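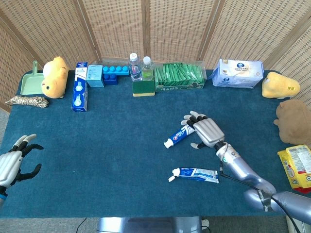

Has the Stosus bag scheme cut the number of people who end up back in hospital within 7 days of going home? We can't tell, and the figures we have collected so far are not good enough to support a claim either way.

# Stosus home-from-hospital bags: progress report to the Gautier Fund

Prepared by Yurani Taipe, covering the period to the end of December

## Where we are

The scheme gives a bag of food and household basics to people who live alone and are being sent home from one of 4 wards at Jelent. We have now handed out over 200 bags. That matches the number in our bid and it is the figure most people ask about first. I would ask the Fund not to lean on it. Handing out a bag is easy. Whether anyone is better off for having had it is the question you paid us to look into, and on that we have made less headway than our autumn update suggested.

That update said the scheme was "already easing pressure on the wards". I have gone back through our notes and can find one remark from one nurse to support this. The line should not have gone in, and I would like it taken out of anything the Fund publishes.

## Who gets a bag

The bid said bags would go to people living alone with no food in the house. In practice ward staff give them to anyone they are worried about. Soon-im Wi runs the handover desk and has been plain with me on this point: at half past four in the afternoon, with transport waiting, people are not going to work through our form. The form has been cut from two sides to one. It is still left blank more often than I would like.

This matters for the results. If staff pick out the people they are most worried about, those people may well do worse than others on the ward whatever we put in a bag. If they pick whoever is friendly and still awake, the opposite could happen. Either way, setting bag holders against everyone else tells us very little. The summary sheet sent out in November made exactly that comparison, and it came out in our favour. I don't trust it.

## Follow-up calls

We said we would ring each person a week after they got home. Some calls were missed while the post was empty, and many others went unanswered. Those who did pick up were nearly all pleased with the bag. I would expect that. They had been given something for nothing and the person asking was from the scheme that gave it.

Soon-im rewrote the call sheet so that it no longer starts with "Did you find the bag useful?" It now asks what the person ate the day after they got home, who did the shopping, and whether anything in the bag is still sitting there. The answers are duller and I think they are worth more. Tinned soup goes quickly. Long-life milk goes. The lentils are still in a good many cupboards, and I suspect they will stay there.

Several people said that what they had really needed was someone to put the heating on before they arrived. We can't put that in a bag.

## What goes in, and what it costs

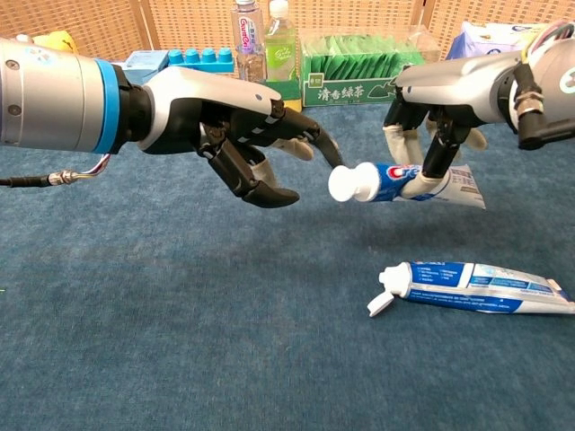
The contents list was drawn up in an office, and it shows. It was judged on price, weight and shelf life, with hardly a thought for whether a person just out of a hospital bed could get into any of it. Ring-pull tins were the first complaint, followed by the plastic film on the porridge pots. A toothpaste tube has a cap to be dealt with as well, and for someone with sore or weak hands a small cap can be as much bother as a tin. Our callers now ask which items people had trouble opening, and we will change the list on the strength of the answers.

Cellance packs the bags and delivers them to the ward store. Their service has been reliable. Their offer of a larger "wellness" bag at a higher price has been turned down. It added herbal tea, a puzzle book and a leaflet, and the sales sheet gave no reason to think anyone wanted them. I asked what their claims for it rested on and was sent a brochure.

Spending is slightly under budget. I would not call this a saving – the money was meant for follow-up calls that did not take place.

## Changes from January

- Each ward keeps a short list of everyone who could have had a bag, including those who were not offered one.
- Follow-up calls are made by someone who has had no part in handing out the bags.
- The lentils come out. Bread vouchers go in on two wards, and the other two carry on as they are.
- Soon-im will visit 20 people at home, with their agreement, to see what has been used.

The visits worry me a little. People tidy up for visitors and say kind things to them. Even so, a look in the cupboard should tell us more than another round of thank-you calls.

## What we are asking for

We are not asking for more money. We would like leave to move the unspent call budget into the home visits, and to put back our final report until the ward lists have been running for long enough to be of use.

We would also ask the Fund to hold off on the plan to copy the scheme elsewhere. I know there is interest, and I know the bags photograph well and people like them. If the lists show no difference, I will say so in the final report, and the Fund may want to spend its money on the heating.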